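Simulation trials: revised rules in force from January
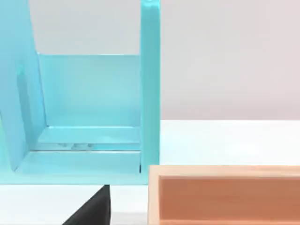 Simulated workcell with turquoise open-fronted unit, wooden tray and gripper finger.

The Pirdale working group on automation practice has issued the second edition of its rules for testing robot handling tasks in simulation. The rules apply to all member sites, including Flotness and Drornum.

Under the new edition, a task must complete 257 simulated trials before it is put forward for use on a physical arm. The starting position of every object must be recorded for each trial, and any contact between the gripper and a fixed structure must be logged, whether or not the task was completed. Failed trials may not be removed from the record.

Sites using the Afridi scene library should note that 117 scenes have been checked against the new rules. The remaining scenes may still be used for training staff but are not accepted as evidence of testing.

Comments on the first edition were received from both sites and are published with the rules. Sites which hold records under the first edition should keep them for two years.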